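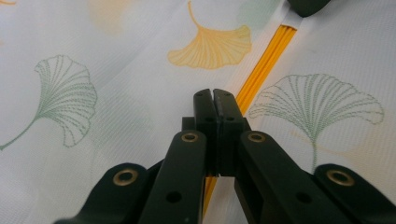 Paju is a laundry in the town of Clustberg. It washes sheets, tablecloths, curtains and cushion covers for hotels and cafés. Most of the people who work there spend the day sorting, washing, ironing and folding.

Some of that work is now done by machines. The washing has been for a long time, of course. The newer part is the folding.

## Why is folding hard for a robot?

Cloth doesn't keep its shape. If you pick up a brick, it is still a brick. If you pick up a pillowcase by one corner, it hangs in a way it has never hung before. A person feels the edge with their fingers and finds the next corner without thinking much. A robot has to be taught to do that.

Printed cloth can be harder still. If there are leaves or stripes on it, the robot has to learn which lines are only ink and which are real edges.

## How does it learn?

A company called Gunden makes the folding robot, which is named Enero. Before Enero could fold anything, it needed a lot of examples. Workers at the laundry gave them by using a gripper held in the hand.

A gripper is a bit like a pair of kitchen tongs. Two finger pads close together to hold something. Behind them are flat arms joined at pivots, which are the points where the arms turn. When the arms move, the pads open or shut — the same idea as a pair of scissors.

The worker picks up cloth with the gripper, and a camera on it records what happens. One person made 300 recordings in April. Her first ones were slow, she said, and her wrist ached, so the laundry made a rule that each person stops after 53 minutes and does something else.

## What changed for the workers?

Before Enero came, 5 people folded all day. Now three people do. The other two were not sent home. One learned to look after the robot, and one moved to mending, where there had always been too much to do.

Not everybody liked it. Some people enjoyed the folding table because they could chat there. The robot's area has a fence, and you can't stand next to it and talk. The laundry moved the tea break so that everyone has it together, and that has helped a little.

Some jobs are still done by hand. Enero is good at plain pillowcases. It is poor at fitted sheets, and it leaves curtains alone. It also can't tell whether a stain needs a second wash, so a person checks every piece before it is packed.

## Words to know

**Automation** — using machines to do work that people used to do.

**Gripper** — the part of a robot, or a tool, that takes hold of things.

**Pivot** — a point that something turns around.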